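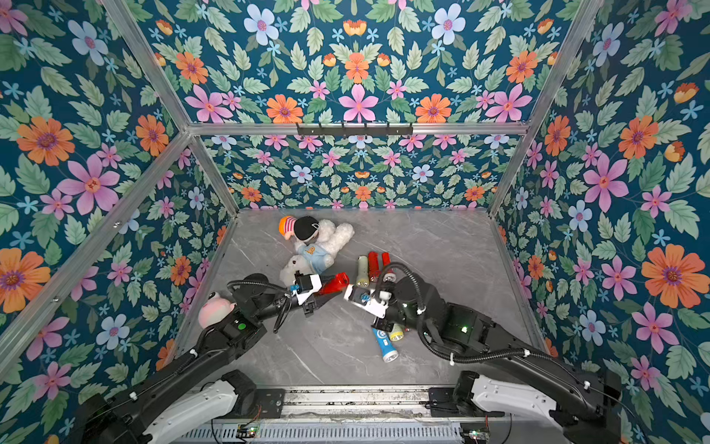 Page last changed: November

About us

Castaño Returns is a sorting house in Undstead. Stores send us what their customers sent them, and we work out what it is, whether it can be sold again, and which box it belongs in. Plush toys and flashlights make up a surprising share of the modern economy, or at least of our loading dock.

Ramiro Pacheco started the company with a rented van and a folding table. The table is still in use. The van is not discussed.

For most of our history, sorting was done by people standing up. A good sorter handled 170 items an hour, and by three in the afternoon had opinions about all of them. Two years ago we put in our first pair of robot arms, side by side on one rail, and named the station Imon after a long meeting that produced nothing else. One arm can pick up a flashlight while the other waits its turn, a courtesy we have been trying to teach the break room.

The wallpaper was chosen by the staff. Management had proposed gray. Management lost, and the arms now work among orange daisies the size of dinner plates.

What changed for the rest of us

Nobody was let go when Imon arrived, and we put that in writing before the crates were opened. The jobs did move around. Seven of our sorters now run stations, which means loading, watching, stopping, and filling in a log that asks "What did it do?" with a very small space for the answer. They are paid more for it. They also sit down, and the first month's complaints were mostly about the chairs.

Some things got worse. The floor is quieter, and a few people miss the talking. Checking a machine's work is tiring in a different way from doing the work yourself, so we rotate everyone off the stations after lunch – a rule the staff wrote and Ramiro signed without reading, by his own account.

Judgment calls still go to a person. Is this toy loved or just dirty? Imon has no view.

Where we are

Our main floor is in Undstead, with a smaller one in Banbridge that does everything by hand and likes to mention it. Between them we employ 100 people. If you would like to be one of them, or you have a truckload of returned flashlights, come to the side door. The front one sticks.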